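From: Rakiya Edet
To: gripper-users list
Date: Feb 22, 2026
Subject: Re: Kadari fingers - worth it over the stock ones?

On Friday Onyeka wrote:

> We are thinking of buying a set of the Kadari fingers from Nevdale for
> our arm. Does anyone on the list use them for small stationery items?
> The stock pads drop pens about as often as they pick them up. Also, do
> they block the wrist camera? The product page doesn't say.

Hello Onyeka,

We have had a pair on our bench arm since October, so I can answer most of this. We paid 364 for the kit, which came with the two fingers, the mounting plate and a bag of screws. Delivery took 14 days. The plate fitted our wrist without any drilling, but one of the screws was too short and I replaced it from our own box.

On grip, they are better than what we had. I ran 282 picks over three afternoons, mostly pens, erasers and small blocks of sponge. Pens are fine if you come in square to the barrel. Erasers are fine nearly always. Sponge is the easiest of the lot, though you need to turn the closing force down or the finger tips dig in.

On the camera, yes, they do take up the two lower corners of the view. The gap between them stays clear when they are open, and that is the part you need for lining up. I have stopped noticing it. 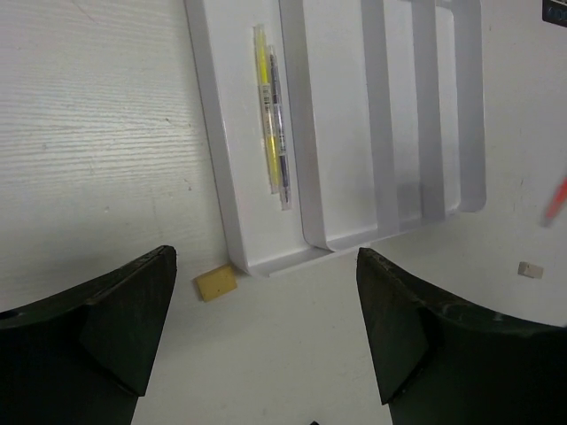 Wrist camera view with the Kadari fingers open, desk organiser and small items on the bench.

The weak point is anything in a narrow channel. Each finger is thick, and although the tips are bevelled they still need space on both sides of the object. With a pen lying against a compartment wall we fail more often than we succeed. Prustton sell a thinner finger that might do better there, but I haven't tried it and it needs their own plate.

Wear is light so far. There are scuffs and a few small chips along the edges - nothing that changes the grip as far as I can tell. Nevdale do sell single fingers as spares, but you have to email and ask, they are not in the shop.

If you go ahead, redo your tool offset before anything else. The Kadari fingers are longer than our old ones and I drove them into the table on the first run. I can send you our settings file if your controller is the same as ours.

Regards,
Rakiya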